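4.2 Beds as daytime work surfaces

The diary returns from Dillwood show that the bed was the second most used horizontal surface in the dwelling during waking hours, after the kitchen counter. This result holds for all 27 households in the sample and does not depend on whether a table was present. The two buildings differ in layout: the Bangate block has a separate sleeping room in every unit, while the Fona block places the bed in the main room, against the wall opposite the entry. We expected daytime use of the bed to be limited mostly to the Fona units. It was not. Entries from Bangate recorded the same kinds of use at nearly the same times of day, with the difference that residents there tended to leave the sleeping room door open while the activity was under way.

Each diary was divided into intervals of 15 minutes. For every interval the respondent marked the surface in use and the activity, using the codes in Appendix B. The diaries yielded over 900 intervals in which a bed was marked as the surface and sleep was not marked as the activity. Folding and sorting of clothes was the most common code, followed by paperwork, eating, and play or hobby work with small items. Intervals coded as screen use only were removed before analysis, as the bed serves there mainly as a seat. This follows the distinction made by Mac Mathúna between resting surfaces and holding surfaces, although we apply it to intervals and not to furniture. A bed may be a resting surface in one interval and a holding surface in the next, and in shared units it was often both at once.

Three properties of the bed as a holding surface came up in the interviews. The first is area. A standard double mattress offers more clear space than any table that would fit in the Fona main room with the closet door open. The second is height. Respondents who worked standing described the bed as too low, and those who worked kneeling or sitting on the floor described it as right; no one in either group had changed the bed frame as a result. The third is softness, which was described as a drawback in almost every case. Items roll toward the nearest depression, cups tip, and paper cannot be written on without a backing. Softness was mentioned as an advantage only in connection with fragile items and with clothes.

Respondents dealt with softness by adding a rigid layer. We use the term "insert" for any flat or shallow object placed on the bedding to carry other objects. The inserts named in the diaries were trays, cutting boards, large books, box lids, and drawers pulled out of a dresser. A tray with a raised edge performs two functions, giving support from below and keeping small items together, and it can be lifted away with its contents when the bed is needed for sleep. Flat inserts perform only the first. In five households an insert was kept within reach of the bed at all times and had no other stated use. In the remaining households it was brought from the kitchen and returned there, usually before the evening meal.

The insert also affects the bedding underneath. Most respondents left the top blanket in place and set the insert directly on it, treating the blanket as a cover that could be shaken out or washed. Removing the bedding first was reported only for ironing and for wet items. Storage guidance that treats the made bed as an empty surface is therefore closer to practice than guidance that treats it as unavailable until night. Figure 4 shows the combination of insert and top blanket.

Figure 4. A shallow tray with raised edges set on a plaid blanket, with small objects inside. 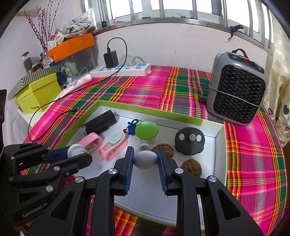
Seasonal change was slight. Diaries kept in October contained more clothes sorting than those kept in summer, but the share of intervals with an insert did not change. Section 4.3 turns to windowsills, where the usable depth is fixed by the wall construction and inserts were rarely used.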